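Two arms pulling one drawer handle keep fighting each other

Forums > Student Projects > Arms and Manipulators

kerau_club
posted in May, 2 replies

I help out with an after-school robotics club and we have two arms mounted on the same table. The students' project this term is a two-handed task: both grippers go to a small wooden box, take the long black handle on the front of it, one at each end, and pull toward the near side of the table. The box is supposed to stay put while the front slides out. A student group at Potinholm did something similar last year and ours wanted to try it with both arms moving at once.

Each arm does its half fine alone. We teach the positions by hand and play them back. With the left arm parked, the right arm reaches its end of the handle and closes on it nearly every time, and the same goes the other way around. When we run both together, one of them grips first and tugs, the box turns a little, and the second arm closes on air or pushes against the front panel. After that one of the arms usually stops with a force error and we have to clear it and start over.

The students log every run. Out of the last 81 tries with both arms, most ended in a stop. The two programs run on the same computer but are started as separate scripts. There is a 300 millisecond wait between closing the gripper and starting the pull.
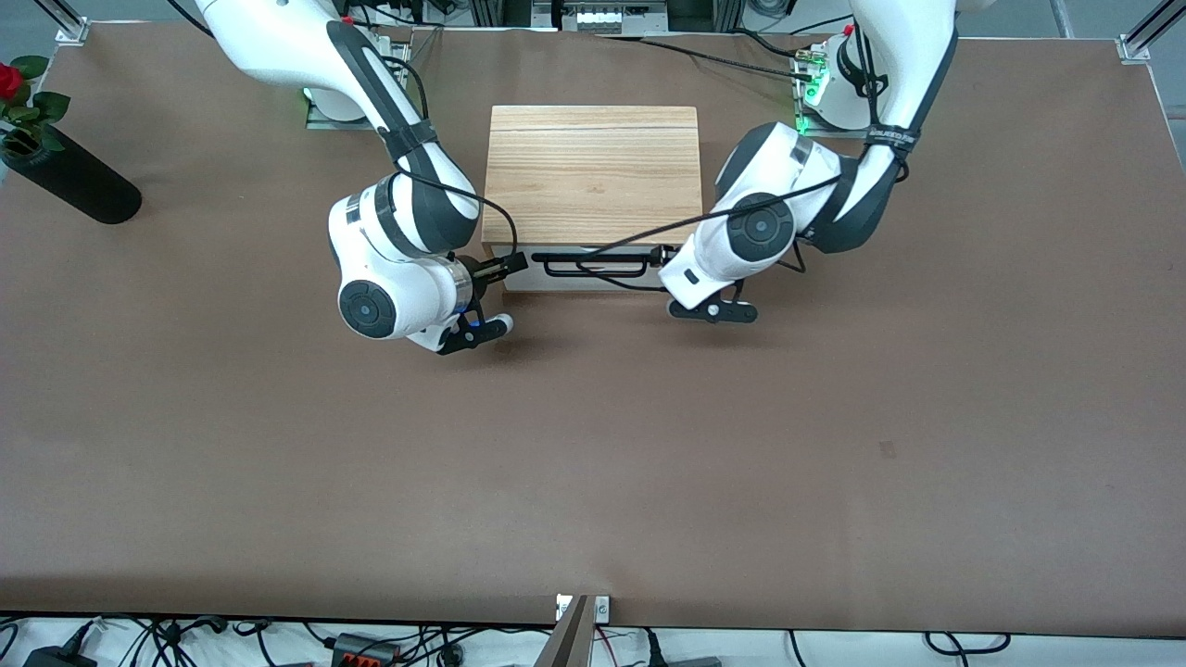

Both grippers at the handle. Right arm is on the left side of the picture.

Things we have tried so far: slower speed on both arms, moving the box closer to the bases, and putting tape on the table so the box goes back to the same place each time. Slower speed helped a little. The tape did not seem to matter. I would like to know whether this is a timing problem or a position problem before the students rewrite everything. They are 14 and 15 and they know some Python, so please keep that in mind.

Attila Szabó
It is both, but start with timing.

Two separate scripts will never line up by themselves. A fixed wait does not help because each script counts from when its own gripper closed. If the right arm gets there first, it waits its 300 ms and then pulls, whether or not the left one is holding anything.

Put both arms in one program and have it go in stages. Stage one, both arms move to a point a few centimeters short of the handle. Stage two, both move in and close. Stage three, the program checks that both grippers report they are holding something. Only then does it send the pull to both. If either gripper reports fully closed, open both, back off and try again. Your students can write this as one loop with a variable for the stage. They don't need threads for it if your arm library lets you send a move without waiting for it to finish.

For the position part, two arms gripping one stiff bar will fight even when the timing is perfect. A few millimeters of difference in the taught paths turns into force, and the arms shut down to protect themselves. Teach the pull once, on one arm, and work out the other arm's path from it. Same direction, same distance, same speed, shifted over by the distance between the two grip points. Watch the base frames here -- if the arms aren't mounted facing exactly the same way, "forward" is a different direction for each of them and you have to convert.

If your controller has a compliance setting, make one arm soft during the pull and leave the other stiff. We had ours at a stiffness of 400 and brought it down in steps until the errors quit. The number won't carry over to your arms, but going down in steps will.

I'd also check the cables. A strapped cable that goes tight near the end of the pull can look the same as a bad path in the error log.

strazds_lab
Is the box fastened down? Ours slid until we put rubber shelf liner under it. Tape marks only show you where it was, they don't hold it.

gendetti
We gave up and let one arm hold the top of the box while the other one pulled the handle from the middle. It still counts as a two-handed task under most contest rules, but read yours first. Took us one afternoon. You lose the part where they pull together, so if that is what the students care about then do what Attila wrote.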